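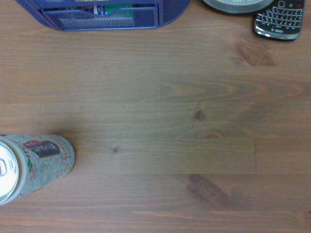
How do I add a third founder to our Niston accelerator application after we've already submitted it?

Open your application, go to Team, choose Request Edit, and pick "Add founder." The form unlocks for 5 days, and the new founder gets an invite by email.

Ticket status: Solved
Opened: 3 Jul 2024
Program: Niston Accelerator, September intake

First message from the startup
Hi! We're Flaliment, we applied last week as a team of two and we've just brought on a third founder (so excited, she's built the pricing model we'd been fumbling with for months!). I sent her the invite but the link says "seat not available." Tried it in 3 browsers, same thing every time. Our pitch deck is still showing fine.

Support reply
Congratulations on the new teammate – great news right before interviews! "Seat not available" means the team size on the form is still set to 2. The invite goes out, but there's no seat for it to land in. Could you change Team Size to 3, save, then cancel the old invite and send a fresh one? The old link won't pick up the change.

Startup
Changed it and saved. New invite sent, and now she gets in, but the equity split page shows a red bar and we can't resubmit.

Support reply
Getting closer! The red bar shows up when the shares don't add up to 100, and a new founder starts at zero with a blank vesting field. Fill in her vesting start, even if it's the same date as yours, and the bar should clear. If you're in the Brorken office track as well, tick the desk box again, as it resets whenever the team changes.

Startup
It was the vesting field! Resubmitted and we have the green check. The desk box had reset too, so thank you for that – we really want those desks.

Internal note
Same blank vesting field as on the Sfakianakis ticket. Asked the portal team to put the error text next to the field itself.

Niston Accelerator Support | Contact us | © 2024 Niston | Back to top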